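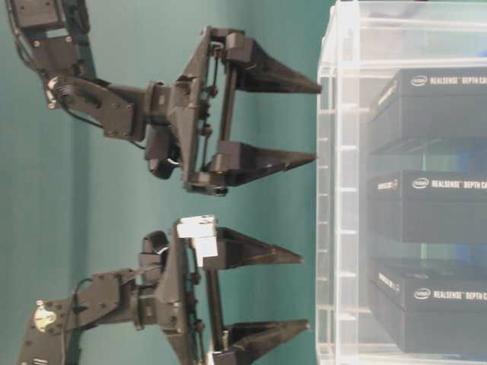 Why record the waiting position as part of a demonstration, when the arms aren't doing anything in it?

Because the waiting position decides what the first part of the reach looks like, and the first part of the reach is where our earlier policies went wrong most often. A policy that has only seen arms already on the move has very little to go on when it is asked to begin from rest.

Figure 3. Both grippers open in front of the clear acrylic container, with three boxes stacked inside. The view is sideways, as it is in the recordings.

4.2 Starting poses and the pause before the reach

We came to this question slowly, and we would like to tell it in the order it happened, since a reader who is setting up a similar bench at home or in a small lab may well run into the same trouble. In our first round of training at Marville we trimmed every demonstration so that it began with the first clear movement of either arm. It seemed a sensible way to save storage, and it made the recordings much nicer to watch. The policy trained on those trimmed recordings did fine once it got going, but it was a poor starter. It would drift, or send both arms forward together when the task called for only one, and Tsegereda Assefa spent most of a long Friday stopping it by hand before we agreed that something in the data had to change.

The change we made is a small one. Each demonstration now opens with a hold, during which the two grippers stay open and apart, with their fingertips just short of the container wall, much as in Figure 3. The operator keeps the hold for 30 control steps and only then begins the reach. We kept the same operators and the same task as before, which is to take one named box out of the stack and leave the others where they are. In all we collected 1000 demonstrations this way, of which 864 passed our checks and went into training. The rest were set aside, mostly for a hold that was cut short or a box that was nudged on the way out.

A word about the container, because we were asked about it more than once when we showed this work to our colleagues in August. Clear acrylic is not a kind material for a camera. The edges and ledges show up as pale lines, while the flat parts of the wall hardly show up at all, and a box seen through it looks a little hazy. We did think about swapping it for an open shelf. In the end we kept it, as we wanted the policy to learn where the wall was from the edges and from the position of the fingers together, and the hold gives it a good many still views from which to do that. The boxes were left in their matte black printed packaging for much the same reason. They look so alike that the policy has to choose by place in the stack, and it can't lean on color or size.

Tsehay Adugna wrote the script that checks each hold. It compares the joint readings at the start and end of the pause and turns down any recording in which either arm has wandered. We had worried that this would be too strict for tired operators late in the day, and for the first few sessions it was, so we loosened the limit once and then left it alone for the remainder of the study.

With the holds in place, we ran 16 trials from rest for each box position. The two-arm starts that had bothered us so much did not come back in any of them. Drift was still there, though it was smaller, and it showed up mainly when the bottom box was the target. We suspect that the lower arm has less room to correct itself there, but we haven't tested that properly and would not want anyone to take it as settled. Section 4.3 looks at what happens when the hold is made shorter.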